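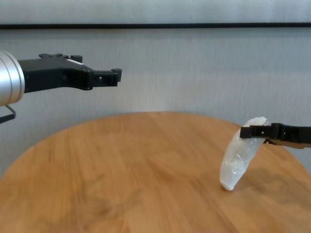
Round table, honey-orange finish, against the gray wall

Home > Forum > Furniture Care & Refinishing
Search this forum... Go

ulel_mike_fan
Looking for opinions on the top of this table. It's wood, warm orange tone, with straight grain and some darker streaks. I bought it used in Sukbridge for $100 and the seller didn't know what finish was on it. I want it less orange, closer to a plain light brown. Can I tone it down without stripping?

grainline4
Not really. A toner coat over an old finish usually goes muddy. Strip it and start over.

bornus_shed
Disagree with stripping first. Test the finish underneath the top with denatured alcohol on a cotton swab. If it gets sticky it's probably shellac and comes off easily. If nothing happens, try lacquer thinner in another spot.

grainline4
Fine, test it, but you still end up stripping it if you want the color changed.

porchpaint
I would leave it. Orange looks good against light gray. I did a similar one in December and took it down to bare wood. It came out so pale I ended up staining it back.

ulel_mike_fan
The wall is staying, so that's worth thinking about. What grit did you use?

porchpaint
100 to start, then 150 and 220. Go with the grain and keep the sander flat near the curved edge. I rounded mine over in one spot.

bornus_shed
Make sure it isn't veneer before you put 100 on it. Look at the underside and the edge.

grainline4
Agree with that part.

ulel_mike_fan
Alcohol test done under the top, no reaction. Getting lacquer thinner on Saturday and will post what it does.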